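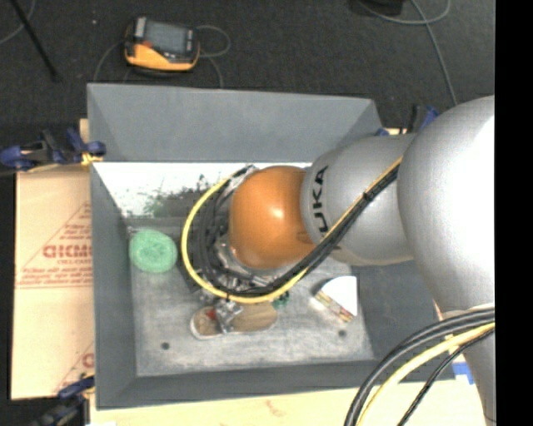
Tema 4. Enseñar una tarea con la mano o a distancia

Apuntes de apoyo para la práctica de febrero

Antes de entrar al laboratorio conviene repasar con calma las dos maneras de mostrarle al brazo lo que queremos. En la guía manual, una persona lleva la muñeca del robot hasta el objeto y el controlador va guardando las posiciones; en la teleoperación se hace lo mismo desde el puesto Vullon, sin tocar el brazo (¡y al principio cuesta bastante más, no os desaniméis!).

Cada pareja grabará 17 demostraciones de agarre dentro del cajón, cambiando de objeto entre una y otra. Empezad por los blandos, que perdonan mejor un cierre torpe, y vigilad siempre que los cables de la muñeca tengan holgura al girar.

Las tomas fallidas también se guardan, con su etiqueta. El curso pasado reunimos 417 y nos vinieron de maravilla para discutir en clase dónde dudaba la mano.

Para la próxima sesión, leed el capítulo de Druka sobre trayectorias.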